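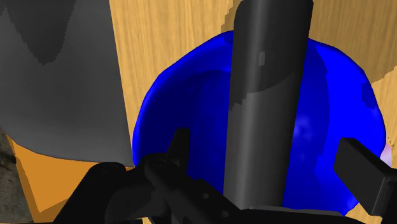

Glaze bench, cobalt blues, second round

Wednesday, June 13, 2018

Kiln opened at 7:40, pyrometer reading 68 C at the peephole, left the lid propped a while longer and unloaded after coffee. Mostly good. Two shelves of test tiles, one shelf of small bowls, and the Stimbridge order on the bottom.

Batch notes first so I don't lose them.

Base is the same clear we have used since winter. Cobalt carbonate at 0.5, 1.0, 1.5 and 2.0 percent, sieved twice at 80 mesh, then once more at 120 for the two strongest. The specking we had last time is gone from everything except the 2.0, which still has a few dark dots on the flat tiles. Next time grind the cobalt with a bit of water in the mortar before it goes in the bucket. Dry mixing is where the lumps start.

Color by eye, north window, no lamp:

0.5 - pale, a bit gray, nothing anyone would order
1.0 - good everyday blue, breaks nicely on the rims
1.5 - deep, even, the one I would pick
2.0 - almost navy, goes black where it pools

The 1.5 on the Wallivthorpe clay is darker than the same glaze on the buff stoneware. Expected, that body has more iron. If the shop wants the two clays to match on a shelf we will have to run 1.3 or so on the Wallivthorpe. Not tested.

Thickness. Dipped for a count of three, specific gravity 1.45 at the start of the session and 1.48 by the end. I didn't add water back between trays and should have. The last tray is visibly thicker and two pieces ran onto the cookies. No shelf damage. Whoever mixes next, please check the gravity at every tray and write it on the lid.

Crawling on 11 tiles, all from the same board. They sat on the windowsill side after bisque and I think they picked up dust from the sanding bench. Wiped three leftover tiles from that board with a damp sponge and dipped them again for the next load. If those come out clean, that's the answer, and we move the rack.

Firing log:

Overnight preheat, lid cracked, 80 C
60 C an hour to 200
120 C an hour to 600
150 C an hour to 1200
60 C an hour to 1240, hold 15 minutes
Free fall to 1000, then 50 C an hour down to 800, then off

Witness cones: cone 6 flat on the middle shelf, cone 6 at two o'clock on the bottom. Bottom is still cooler. Same as every load since the elements were changed. The controller says everything is even, and the cones disagree. I would go by the cones. Possible fixes are a longer hold or less packed into the bottom. The Stimbridge mugs are down there because they are tall and that is the only tall space, so a longer hold is the easier one to try. 25 minutes next time.

The slow cool did nothing useful for the plain blues. It did help the Stevura matte, which came out like satin instead of chalk. Two pieces only, so don't read too much into it. The inside of one had a rough patch near the foot that I could feel with a fingernail.

Crazing check: ink on the 1.0 and 1.5 tiles, wiped, looked with the loupe. Nothing on the buff. Fine lines on one Wallivthorpe tile. Put four tiles through freezer and boiling water this afternoon, two of each body. The buff ones are fine so far. Will look again after a week since it sometimes shows up late. If the Wallivthorpe keeps crazing, try 2 percent more silica before touching anything else.

Rakena order: they asked for bowls at the 1.5 strength, food safe, 50 pieces by the end of August. I would like a leach test on the final recipe before we say yes. Need one lined piece, fired exactly as production, no seconds. Lab form is in the top drawer under the cone boxes.

Stock: cobalt jar is down to the last third. Silica fine. Kiln wash needs mixing, the bucket has gone hard on top. Frit, one unopened bag plus the open one, and the open one has no date on it.

To do before next load:
- scrape and wash two bottom shelves
- re-sieve the 1.5 bucket
- new thermocouple sleeve, old one is cracked near the tip
- label the 2.0 bucket, the tape fell off again

Glaze room notebook | Contact the workshop desk | Back to top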